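Threads > Celebrity & TV > Mio Sakai

Right, the Nomvula Mtshali baby news. A thread, seeing as my sister has stopped answering my messages about it

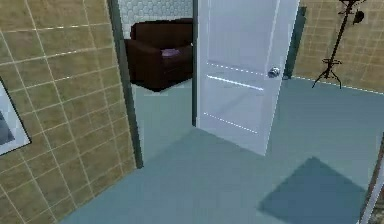 So I was halfway through a piece of toast when she posted it. No magazine cover, no big reveal party with the coloured smoke, just her own voice on a voice note with a plain background and the words "well, there's going to be one more of us in June". That was it! I played it four times.

For anyone who hasn't followed her since the Kekana days (where have you been), she played Thandi, the sister who kept coming back from Durban with a new haircut and a secret. Best thing in it by miles. I will argue this with anyone.

And the dad is Lwazi Mabaso, her husband, who she met on that same show when he was writing the hospital episodes. They got married so quietly that half the cast found out from the florist. I love them for it.

Of course my group chat is now full of people claiming they knew. "She was wearing a big coat at the Landell premiere." It was freezing at the Landell premiere! Everyone was wearing a big coat! Mandla Ngcobo was wearing what looked like two!

Speaking of Mandla, his comment under the post is the one that got me. He wrote "Thandi would have kept this from us for 5 seasons, thank you for being kinder than Thandi". I had to go and put the kettle on.

Then Pieter Shabalala turned up underneath him with "does this mean I'm finally a screen grandad AND a real-life pretend grandad" and Nomvula answered "you're babysitting, it's in your contract". Those two have been like this since the pilot and I hope they never stop.

3,843 comments last time I looked, and I've read a frankly embarrassing number of them. Mostly hearts. A few people asking whether this means she's leaving Jumley, which I'll come to, because I have Feelings.

OK so, Jumley. They've already filmed the second series, she said so herself on the Kisska podcast before Christmas. She was moaning about the night shoots and how the catering van ran out of everything but soup. So we'll get the whole of series two with her in it. Please breathe.

Series three is anyone's guess. My own theory is they'll send her character off to look after the vineyard and have her ring in on bad phone lines until she's ready. Soaps have been doing that for years. My mum still talks about one woman who spent a whole winter "at her aunt's".

Or they could write the baby in? I go back and forth. The storyline with the brother-in-law would get VERY messy and I'd watch every minute.

Can I just say, as well, the name guessing has to calm down. Someone has made a poll. One of the options is Thandi. She is not going to name her child after a woman who burned down a guest house, Carol.

(Sorry Carol. I voted for it too.)

Someone's asked me what was in the rest of the voice note, for those who can't get it to play. She says she's tired and happy, she's gone off coffee completely, and Lwazi has built the cot upside down once already. You can hear him in the background going "it was the instructions". Then she laughs so much she has to stop.

She also thanked the people who wrote to her after that long interview a couple of years back, when she talked about how hard things had been. She didn't go into it again and I'm not going to either. But if you were one of the people who wrote, she's kept the letters. She said they're in a drawer by the bed.

Anyway I've been knitting. I know. I don't know her, she doesn't know me, I'm not going to post it to her agent like a weirdo. My neighbour's due in the spring so there's a perfectly good baby lined up for this hat. It's yellow and one side is longer than the other.

If anybody has the old Kekana wedding episode recorded, the one with the power cut and Pieter's speech, please shout. Mine cuts out just before he finds his glasses and I want to watch the whole lot tonight with a pot of tea and some of those little cheese biscuits.

Edit: found it! Thank you to the four of you who sent the same link. Muting this now, going to watch, back tomorrow for the Landell chat

Contact | Help | © Mio Sakai, 23 Jan 2026 | Back to top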